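Bench notebook, picking cell
April 2024

Week three with the Jedix bin-picking kit, and I'm still having a great time with it! Notes before I forget, mostly for Rodrigo, who takes over the evaluation while I'm at the Walaton site.

Where we are: the license server stopped complaining once I moved it off the shared laptop. Calibration took 21 minutes start to finish, and that includes me going back to redo two poses because I'd bumped the board with my elbow. The January version of the software made us do the whole sequence over if one pose was bad. Now you just click the bad one, retake it and carry on. Small thing, but I smiled.

The kit comes with a grasp planner, a collision model for the bins, and a teach screen where you draw the bin walls yourself. I drew ours a little too generous the first time and the planner kept proposing grasps inside the wall. Shrunk the box by 3 mm per side and the silly proposals went away. Rodrigo, the good file is the one ending in _walls2. Please don't load the other one, I keep meaning to delete it.

Test items are the mixed set: some opaque stuff the planner ought to find easy, plus the clear plastic that every demo video politely avoids. I want the clear plastic to be the main part of the review. Cusero (they sold us the kit, Kwabena is our contact there) say the new depth filling handles transparent parts "much better than you'd expect," and I wrote that down so I can hold them to it.
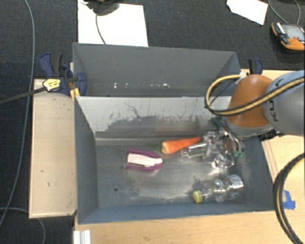 Mixed set in the near bin, gripper down at the clear plastic. Carrot and yellow-capped bottle also in there.

What I like so far is how the planner shows its thinking. Every candidate grasp gets a score and a colored marker on the overlay, and if you click a marker it tells you which check pulled the score down (reach, wall clearance, finger opening, depth confidence). On the clear pieces it's nearly always depth confidence, as you'd guess. With the filling switched on, the markers land on the plastic itself instead of on the bin floor behind it, and that alone is a big step up from what we had with the Taşdemir package last year.

Total attempts logged to date: 223. I'm not going to work out success rates until the log is cleaned up, there are runs in there where I had the wrong tool offset and they shouldn't count against anybody. Rodrigo, those are tagged "offset" in the comment column. If a run has no tag at all, ask me before you throw it out.

Gripes, to be fair about it. The overlay gets crowded fast when things overlap, and there's no way to hide the low scores. The manual's chapter on bin geometry assumes straight walls, so anything that slopes has to be faked with a second box. And the speed slider resets to the default every time you reload a job! I've asked Kwabena about all of these. He says the slider is a known bug and is checking on the sloped walls. No answer yet on hiding markers.

Cable loop on the arm: watch it when you jog toward the far side of the bin. I added a soft limit on joint 6 and would like to keep it.

To do
- rerun the clear pieces with filling off, same poses, so we have a proper comparison
- try bottles alone, cap toward the wall and cap away
- export the overlay for the worst misses and send to Kwabena
- find out what the support plan costs after the trial, the quote only covers the kit
- clean up the log (me, on the train)

If the comparison looks anything like what I've been seeing on screen, I'm going to ask for a second license for the Walaton cell. Rodrigo, call me if the planner does anything weird with the bottles, I really want to hear about it.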